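Helpers wanted for a home-built robot arm project (evenings, shared workshop)

6 min read

Hello, and thank you for stopping to read this. I'm looking for two people to join me on Jekari, which is my name for a robot arm project that began on a kitchen worktop, outgrew it rather quickly, and now lives partly on my computer and partly on a bench at the Druvetard shared workshop. The aim is an arm that can pick up ordinary things from round the house and put them down again somewhere sensible. At the moment most of the work is going on in the simulator, where a dropped mug costs me nothing. 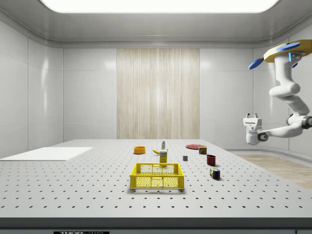
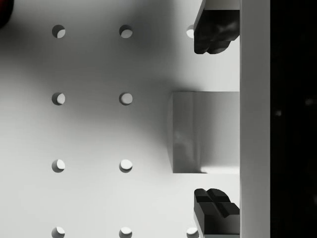 I've been plodding along with this on my own since last winter, and I have reached the point where a second and third pair of eyes would do more good than another month of me muttering at the screen. The list of jobs is long and a bit of a jumble, so I'll try to set it out plainly.

The first place is for somebody who likes the computer side. You would be helping me set up practice runs, watching them back, and writing down what went wrong in words that both of us can understand a fortnight later. I have 1,363 runs saved from November and have only sorted a small part of them, so there is a fair bit of patient looking to be done. Some Python would be very welcome, though I'd take a careful person who is willing to learn it over a whizz who can't bear to keep notes. If you have ever set up a camera view and then spent an evening wondering why the fingers close a whisker to one side of where you wanted, we shall get on well.

The second place is for somebody handy. The real arm is a much humbler thing than the one on the screen (it is a secondhand kit from Rokard, with a few joints I have had to make again myself) and it needs a proper mount, tidier wiring and a gripper that closes squarely. I've made three sets of fingers so far, two of them bad. The workshop has a pillar drill, a small lathe, a good vice and a printer that behaves itself if the room is warm. You needn't have built a robot before. Mending bicycles, sewing machines, model railways or old radios would all be splendid preparation, and I'd love to hear about any of them!

As for time, I'd hope for one evening a week, from seven until half past nine or so, with the kettle on at eight. We'd start in the new year and carry on until Easter, and if we are all still enjoying ourselves then we can talk about what comes next. The computer work can be done from home if you'd prefer, though please do come along in person for the first couple of evenings, so that we can go through the folders together and agree on what to call everything. My own file names are a disgrace and I should like to be stopped.

Now for money, which I would rather mention early than have you wonder about. It's a hobby project and there is no wage. I can pay each helper £40 a month towards travel and odds and ends, and there is £200 set aside for parts, which the three of us would decide on together. Workshop membership is covered for as long as you're helping. Anything you write or draw stays yours, and if we put the plans up for others to use, your name goes on them, or is left off, just as you please.

A few practical things. The workshop is up one flight of stairs and there is no lift, I'm sorry to say, so the home-based place may suit some people better. You must be over 18 to use the machines, and you'll be given a short safety talk before you touch the lathe, even if you have used one for years. The arm has a stop button on a long lead, and whoever isn't driving holds it. I am quite strict about that one.

To put yourself forward, please write me a letter or a note of any length and leave it in the Jekari pigeonhole by the front desk, or send it through the contact form on the Druvetard members' page with "Arm helper" at the top. Tell me which place you fancy, which evenings you can manage and something you've made or mended, finished or not. I don't need a CV. If you have pictures of the thing, put them in.

I'll be reading everything that arrives up to December 4, 2025, and will reply to everyone, including those I can't take on. After that I'd like to meet a few people for a cup of tea at Hauksdóttir, the café across the yard, and then an hour upstairs with the arm so you can see what you'd be letting yourself in for. Bring a jumper, as the heating goes off at six.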